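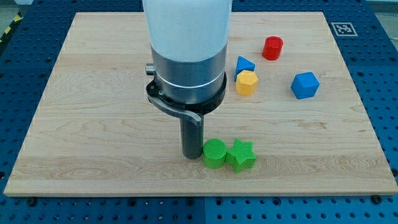 Single-finger end effector over the maple-colored board, with six shape blocks in play.

Wunden Pushing Set

Data card, revised February 2025

Summary

The Wunden Pushing Set holds 2000 episodes of planar pushing on a tabletop, recorded to compare three rigid fingers on one arm under one controller. The fingers share a mounting bracket and differ in diameter and tip shape. There is no grasping in this release.

Fingers compared

Grokodum R: straight cylinder, rounded tip, dark gray.
Grokodum F: same diameter, flat tip.
Dudás 2: narrower cylinder, rounded tip, softer outer sleeve.

Finger swaps were done at the bracket, so the flange stayed mounted between runs. Tip offset was measured again after each swap and is stored per episode in tool_offset. Do not reuse an offset from one finger for another.

Workspace

The blocks sit on a flat wooden board on a blue perforated table. A square black-and-white fiducial marker on the table, beyond the far right corner of the board, gives the table reference. Block shapes include cylinders, hexagonal prisms, a triangular prism and a star. Some top faces show print texture, which affects detection at low exposure — see Known issues.

Task

Each episode starts from a scattered layout. The goal is given as a target grouping by color. The policy outputs tip velocity in the board plane; height is held by the controller. An episode ends on success, on timeout, or when a block leaves the board.

Results

Success rate, baseline policy, percent:
Grokodum R: 94
Grokodum F: 71
Dudás 2: not reported, see below

Most Grokodum F failures come from the flat rim catching on the star. Dudás 2 episodes are included, but the sleeve shifted under side load and the logged tip position can be off by more than 3 mm. Treat them as unlabeled for contact work.

Known issues

Grain in the wood produces false edges in the depth-free segmentation masks.
Reflections from the metal section above the flange saturate a few pixels when the arm is near the far side.
Timestamps in the August batch use the controller clock. All others use the host clock.

Access

Hosted on the Mirnbridge mirror. Research use only. Report errors through the tracker and include the episode ID and the finger name.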